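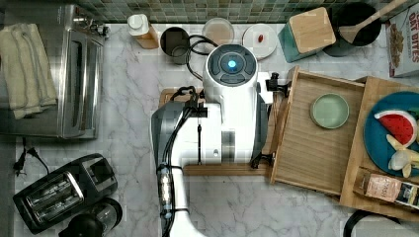 Reet Grigaitė
Can anyone tell me how to get a dull ring out of white marble? We moved into a flat in Urkville in September and the worktop is polished marble. The grey veining hides most things, but a lemon left a pale mark over 30 mm across, next to the hob. I have tried washing-up liquid and then bicarbonate paste, left on for 2 hours. No change. The mark feels slightly rough and only shows when the light comes from the side. I'd like to avoid paying a stone firm — Eglītis quoted me 143 euros just to come out.

Edgars Paju
That is an etch and it won't wash off. The acid has eaten the polish, so the surface has to be polished again. Get a marble polishing powder (I used Mollus), wet the spot, and rub with a damp felt pad in small circles for a few minutes. Rinse and look at it from the side. I needed three goes. Try it in a corner first. If your top is honed, leave the powder alone, as it will give you a shiny patch. Stop using the bicarb.

Orkska11
Had the same with vinegar. Never fixed it, I keep a chopping board over it.

Reet Grigaitė
Thanks both. It is polished, so I've ordered the powder. Will try it behind the kettle first.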